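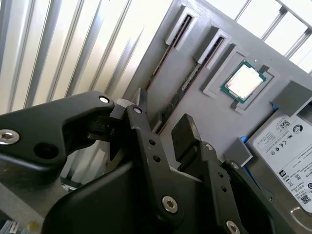 *Brerkix Saha gripper going in at the parts board, wrist cam*

**Brerkix Saha two-finger gripper + Morkerent parts board, is it worth $389?**

**slotmachine_pdx** · 12 Jun 2025

OK so a few of you asked in the teardown thread what I ended up buying, and I didn't want to bury it on page nine. I got the Saha gripper kit from Brerkix with the wrist camera mount, $389 before shipping, and the Morkerent parts board to go with it (that one was $165, ordered separately through Grelside, who were great). I'm using it for desktop teardown and rebuild: take the memory, processor, drive and card out of an old tower, park them on the board, put them back. That's the whole job.

What I like so far:

- Went together in an evening. It's black plastic links and hex-socket bolts and one hex key does the lot.
- Fingertip pads are flat and rectangular, so you get a decent bite on the edge of a memory stick.
- You can see both fingers in the wrist view, which I did NOT get with my last one.

What I don't like:

- The manual. There's a page of torque numbers and then a completely different page of torque numbers.
- The camera mount has one tilt position and it's lower than I'd choose. The housing eats the bottom middle of the view.
- Processor heat spreaders glare like crazy. I've messed with exposure and I'm still not happy.

Ask away!

---

**ferrule77**

Plastic links at that price is a no from me. You can get a used metal parallel gripper for less if you're patient, and I've seen printed and molded linkages go sloppy long before the motor gives up. How many cycles do you have on it?

---

**slotmachine_pdx**

2,306 on the counter as of last night. Mostly drives and memory. I check for play by wiggling the fingertips with the thing powered and I can't feel any more than I did in January, but I haven't put a gauge on it, so take that for what it's worth.

---

**ferrule77**

Wiggling isn't a measurement lol. Put an indicator on it and come back.

---

**benchcrumbs**

Counterpoint, I've had mine longer than slotmachine and I *did* put an indicator on it. Play went up a little after I crashed it into a table, I snugged the bolts, it went back down. For lab tinkering it's fine. If you're running it three shifts, sure, buy metal, but then you're not shopping in this price range anyway.

My gripe is the opposite one, I think the gripper is good and the parts board is overpriced. It's 3D-printed gray plastic! I have a printer! Does it hold the drive upright or do you have to fuss with it?

---

**slotmachine_pdx**

Upright, as long as you leave it in the caddy. Shot of the whole bench so you can judge:
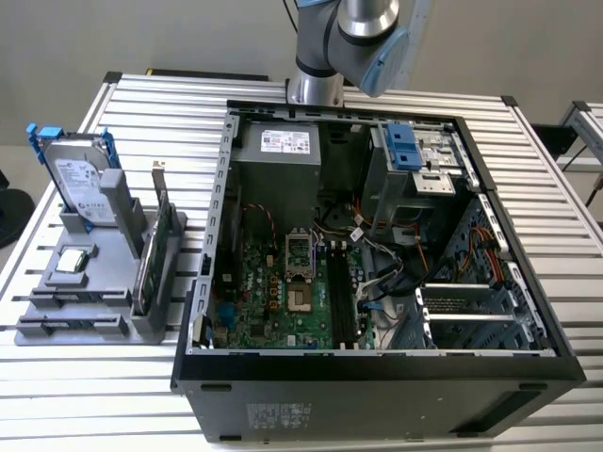 *Tower open on its side, parts board at left with the drive, processor and card on it*

The blue caddy came with the Dell and I grab the drive by that. Processor sits in the square recess and the card stands up in a slot. The long slots at the front are for memory. I'd pay for it again purely for knowing where each thing is going to be, but yeah, if you've got a printer and a free weekend I get it.

---

**quietrelay**

Nice bench, I'm jealous of the slat table. Two questions. Does the Saha do the socket load plate, or do you lift that by hand? And can it get into the drive bay with the cables hanging around there like that? That orange and yellow loop would have me sweating.

---

**slotmachine_pdx**

Load plate I do by hand. I tried it with the gripper maybe a dozen times and I don't trust it around the pins. Brerkix lists "socket operations" on the product page and I think that's a stretch, so knock a point off for that.

Cables: I tuck them before a run. It doesn't like reaching past a bundle. Not really the gripper's fault, fingers are fingers.

---

**ferrule77**

So the page says it does sockets and it doesn't do sockets. That would be a return for me.

---

**benchcrumbs**

It'll pick and place the chip all day long. The lever and the plate are a different thing, and I don't know of *any* two-finger gripper near this money that I'd let do that part alone. Agree the wording is bad though. I wrote to them about it and got a polite reply and no change.

---

**palletjack_annie**

Jumping in as someone who bought from Grelside too. Watch the adapter plate! They sell two and the cheap one didn't match my arm's flange. Ended up spending another $136 on the right one plus a cable. Email them your arm model first, they'll tell you.

---

**quietrelay**

Oh that's useful, thank you. That would have been me for sure.

@slotmachine_pdx any luck with the glare? I had the same trouble with a shiny part on a different camera and a bit of diffuser film over the light helped more than any exposure setting did.

---

**slotmachine_pdx**

Haven't tried film, going to. There's a lot of light coming in on one side when the arm swings that way and it hits the heat spreader dead on.

My score for now: gripper 7 out of 10, would be an 8 with a second tilt position on the mount. Parts board 8. Manual 2. And fine, ferrule, I've ordered a dial indicator, I'll post the numbers in this thread when I have them.

---

**ferrule77**

Good. Do it cold and then again after an hour of running.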